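Saturday, late, kitchen still smelling of cabbage

I opened the crock this morning. I had promised myself I'd wait until after breakfast and then I didn't, I was down there in my robe and slippers with the flashlight at a quarter to seven, lifting the plate off like there might be something alive under it (which I suppose there is, if you want to get technical). Seventeen days. Last year I gave it a month and it came out so sharp that we had to rinse it for everything, and the year before that I lost my nerve after a week and it was hardly more than salty slaw. So 17 felt like a sensible place to look in, and oh, it was good! Still a bit of squeak when you bite it, sour enough to make your jaw tighten, and the caraway had gone all the way through.

I want to write down what I did this time while I still remember, as I never do and then I'm standing there in the fall trying to think whether it was the big spoon or the small one.

The cabbages came from Kostiuk, from the bins out front, and I picked the heaviest ones I could find, the flat kind with the tight leaves. They had been out in the first cold nights and I do think that makes them sweeter. I took off the outer leaves and kept the two best ones for the top. Then quartered, cored, and sliced as thin as I had patience for, which was thin at the start and pretty wide by the end. I don't mind that. The wide bits stay crunchy and I fish for them.

Salt was 20 grams to every kilo of cabbage, weighed after trimming. I finally used the scale for it. All these years I have gone by handfuls, and my hands are not the same size as my grandmother's hands, and I believe that explains a great deal about the bad batches. I sprinkled it on in layers in the big enamel basin and then went at it with both fists until my wrists ached, left it alone while I drank a coffee and read the paper, and when I came back it had given up so much water by itself that I felt silly for the pounding. Next year: salt it, walk away, pound after.

Then caraway, a few juniper berries that I pressed flat with the side of the knife, and one tart apple cut in slivers. The apple was new. It disappears completely, you'd never find it, but there is something rounder about the taste and I'm going to say it's the apple.

Into the crock it went, a bit at a time, pushed down hard with the end of the rolling pin so the air came up. Leaves over the top, plate over the leaves, the jar of water over the plate. The brine stood a good inch above everything by the next morning. I put the whole business in the corner of the basement by the stairs, where it stays cool but never really cold, and laid a clean dish towel over it and tied it on with string.
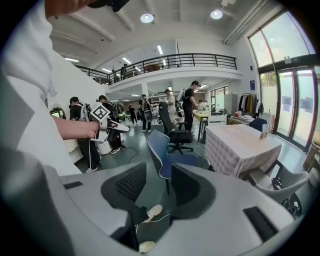
So what do you do about the white film on top? Skim it off with a spoon, wipe the rim of the crock, wash the plate, and put everything back — as long as the film is thin and flat and white, and the cabbage underneath is below the brine and smells clean and sour, it's only yeast and does no harm. Fuzzy, or pink, or black, is another matter, and then I'd throw the batch out and cry a little. I had a skim on mine in the second week and fussed over it every other evening. It smelled fine the whole time.

I packed most of it into jars today and put them in the refrigerator, with enough brine in each to cover, and I left what was at the bottom of the crock to go on a while longer and turn into the strong kind, for soup. There's a lot of brine left over too and I have it in the tall pitcher. I like a small glass of it before supper, cold. I am alone in this house in liking that.

Then, of course, having sauerkraut, I had to cook something with it, and I had been thinking for days of the braised one with the smoked ribs. It's on page 228 of the old church cookbook from Flandgate, the one with the cover gone, and the page is so spotted that I have to tilt it to the window to read the quantities. I don't really follow it any longer but I like to have it open next to me. Whoever had the book before me wrote "less sugar" in the margin in pencil, and then under that, in a different pencil, "no". I side with the second pencil. A spoonful of brown sugar is exactly right and I used a heaping one.

I started by browning the ribs in the heavy pot, in a little lard, without any hurry. I used to crowd them in and they'd go gray and sulk. Today I did them in two rounds and got a proper crust, and the bottom of the pot went a lovely dark brown. Two onions went in after that, sliced, with a pinch of salt, and I let them go soft and yellow and scrape up all the brown themselves, more or less. Then the garlic, the sweet paprika (I had the end of a tin of Gedari and used every bit of it, I knocked it against the counter to get the corners out), and straightaway the sauerkraut before the paprika could scorch. I squeezed the cabbage out a bit but did not rinse it. That was the great pleasure of catching it at the right time! Bay leaf, black pepper, the sugar, another apple, a big glass of cider, and water until it just showed between the shreds. Ribs tucked back in so they were nearly covered.

Lid on, oven at 300, and then I left it for the whole afternoon. I meant to check it after an hour and I fell asleep in the chair with the radio on, and woke up to that smell. Sweet and sour and smoky, and the windows all steamed up. It had cooked down beautifully and the meat slid off when I so much as looked at it. The only thing I'd change is to put the potatoes in later. I had cut them small and added them at the start out of laziness, and they had half melted. It made the juice thick, so I can't really complain, but I like a potato you can find.

My Trinora oven runs hot on the left side and I did remember to turn the pot, or rather I remembered once, before the nap. The left-hand edge had a few dark shreds stuck to the wall of the pot and I ate those standing up with a fork before anybody came in.

We had it in the deep plates with rye bread and mustard, and sour cream for those who wanted it. I wanted it. There was talk of dumplings but I had run out of both flour and ambition by then, and the bread was fresh this morning and did very well for mopping. I'll do dumplings tomorrow with the leftovers, the plain dropped kind, with parsley if the pot on the sill still has any life in it.

It's funny how a dish like that makes people talk. We sat far longer than usual and the second helpings went around, and everyone had to tell how it was done in their house. With tomato, without tomato. With a handful of barley in it. With a piece of bacon laid across the top, which I might steal. One household cooked it in beer, and the whole table had opinions about that, mine being that beer turns bitter if you cook it so long, though I have only tried it once and may have used the wrong beer.
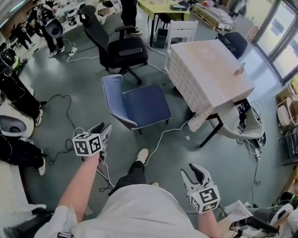 The word from the far end of the table was that it needed another day, that no sauerkraut pot was ever any good on the day it was made, and that I ought to have had the patience to cook it Friday and keep it out of reach. Well, that's fair, and I said so, though I noticed the plate was clean. It does get better. The smoke goes deeper and the sourness calms down, and there is the fat on top that you can lift off or stir back in according to your conscience. I stir it in. I've put away two containers, one for tomorrow with the dumplings and one for the freezer, and the second one I've labeled this time with proper tape. I have had my fill of defrosting mystery bricks and finding out at suppertime that we're having stewed plums.

Things to remember, then, before I go up:

- Weigh the salt. Always weigh the salt.
- Apple in the crock, again, maybe two next time.
- Fewer juniper berries. I bit into one tonight and it was like chewing a Christmas tree.
- Potatoes in for the last hour only, and cut bigger.
- Try bacon over the top.
- Buy paprika. Also flour, and more bay leaves, I'm down to the crumbled ones.
- Ask at Kostiuk if they'll get red cabbage in again, I'd like to do a small jar of that with ginger.

The crock itself needs a good scrub and then airing out on the back step before I put it away, if I do put it away. I keep thinking there is time for one more batch before the holidays. If I got the cabbages on Monday and started it that same night it would be ready well before the end of December, and I could give some of it away in the little jars with the glass lids, which are only gathering dust on the top shelf next to the fish kettle. The carrots I have down in the sand are getting a bit soft as well and might as well go in, grated. My grandmother put carrot in hers, now that I think of it, just enough to make it look cheerful in the bowl.

The pot is soaking. I've turned off the light in the basement, and I think I did put the towel back over what's left in the crock, but I'd better go down and look before bed.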